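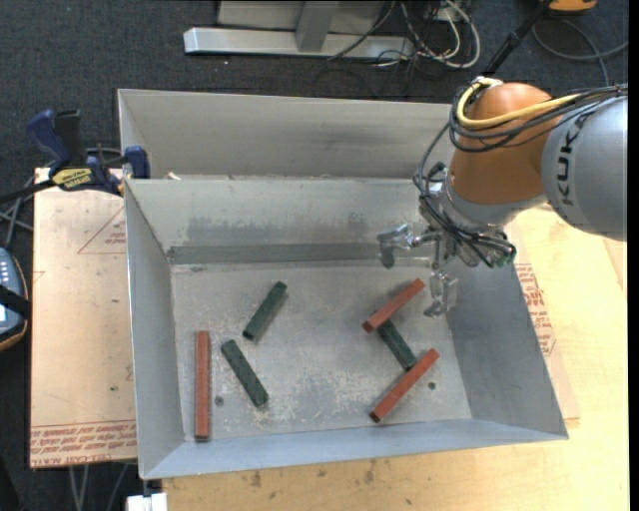

How to write up a school service project without padding it

Last updated: August

Most service project reports I read are full of growth and short on information. The student was humbled and learned the value of teamwork, and by page two I still don't know what anyone did on the afternoon in question. If you're writing one for a diploma portfolio, try it this way.

1. Start with the job. Name the organization, the task and your part in it. "I read with Grade 3 kids at the Grultia homework club" will do. Leave the mission statement on their website.

2. Go back to your log. If you didn't keep one, admit that to your supervisor now, before you start making up hours. Noreen Costello, who marked these at our school for years, could spot an invented log by how tidy it was. Real ones have a missed bus in them.

3. Be careful with impact. You can't claim reading levels improved after a few visits unless somebody measured them. "We sorted 1627 donated books and 37 were too damaged to shelve" is a result. "We changed lives" is a guess, and a flattering one.

4. Ask the host what was useful. Expect a polite answer the first time – ask again, and ask what they'd drop. Concetta Donati at the Brondetti centre told one of our groups that the poster workshop had taken up her staff's whole lunch hour. They put that in the report, and it was the best paragraph they had.

5. Write the reflection last. Pick one thing you got wrong and say what you'd do about it. I'd keep it under a page, though some coordinators want more.

6. Cut 50 words. Begin with "journey", "passionate" and "opportunity".

Check the learning outcomes after that and label where each one shows up. I have doubts about how much the labels prove, but the form asks for them, so fill it in.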